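Allex Collection Service – Frequently Asked Questions

What does Mulcahy supply?
Hand-held grippers, finger pads and a booking at our Girbridge site or at your own. Recordings are delivered through Cillden.

Can the fingers hold crockery?
Yes. The textured pads close on a rim, as on the yellow duck bowl.
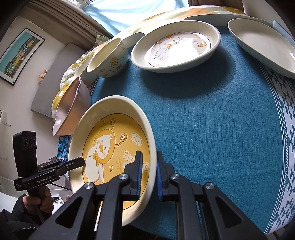 Pads and wear

How often are pads changed?
After 80 hours of use, or sooner if the texture has worn smooth. Spares come in packs of six.

Is glazed ware covered for breakage?
Up to 100 euro per booking. Claims go to Caoimhe Doherty within five working days.

Last revised April 2024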